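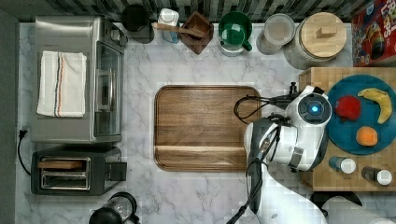

Fig. 1. Counter task, view from overhead. Arm at lower right, plate of food next to it, cutting board clear.

Midatdale Evening Program, Robots at Work and at Home
Handout 11: Can it do the chores yet?
Posted Dec 30, 2020

Short answer: some, slowly, if the kitchen holds still.

Recap from last time. Shop floor = same part, same spot, same grip, all shift. The Grikano line we looked at does 600 picks an hour and never has to ask what a thing is. Home = none of that.

Look at Fig. 1 again and think grips. Banana, curved, bruises. Orange, rolls. Spice bottles on their sides, also roll. Mug, go for handle or rim? Glass jar, slick, hard for depth cameras (see clear-object notes, handout 9). Towel over the toaster oven is the worst one, no fixed shape at all. Folding is its own lecture.

Numbers from the Postska reading, for discussion:
- clear a small counter, person: 2 minutes
- same job, arm: 210 seconds on a good run, and somebody reset it between runs
So not that far off on time. The reset is teh whole story. Ask who picks up the dropped orange.

Things people mix up
Reach vs. skill. An arm bolted to a counter can be very good and still not get to the sink.
Demo vs. job. One clean run is a demo. A week of runs with different groceries is a job.
Picking up vs. putting away. Second one needs to know where stuff goes, and every house is diffrent.

Chisholm chapter 4, skip the math in the middle. Write half a page: pick one chore you did today, list every grasp, mark the one you think fails first. Bring it on paper. Towels and knives next time, then the packing cell video if the projector works.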